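Carnasov sets equipment budget for home handling work

April 2023

Carnasov has approved a purchase plan for hand-held grippers to be used in its household handling project, with the first order going to Zarnholm. The plan covers three sites and a stock of spare finger pads. Kofi Alhassan, who manages equipment for the project, said soft items such as yarn and fabric pouches now take up most of the task list, and jaw width and pad surface were weighted above load rating in the comparison.
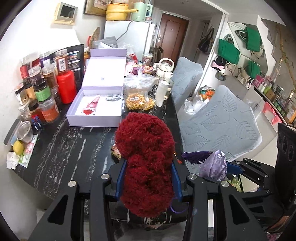

The budget allows 500 hours of use per unit before overhaul. Pads are listed as consumables and will be bought in packs of 40. Unnithan quoted a lower unit price but did not include pads or cables, and its bid was set aside after the second review. Storage and data handling are priced on a separate line and are not part of the order.

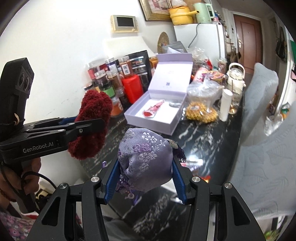
Behrouz Mirzaei

Delivery is planned for May. Units will be checked at Firen for jaw alignment and screw torque before they are sent out. Two-handed tasks require a pair of grippers per operator, and Alhassan said the quantity will be confirmed when the site schedules are final. A fixed arm remains in the plan as an option, with no funds assigned. The service contract runs for three years.

Recent items
Firen adds second test bench
Zarnholm revises spare parts price list
Lead times for small bearings

Contact | Copyright 2023 | Back to top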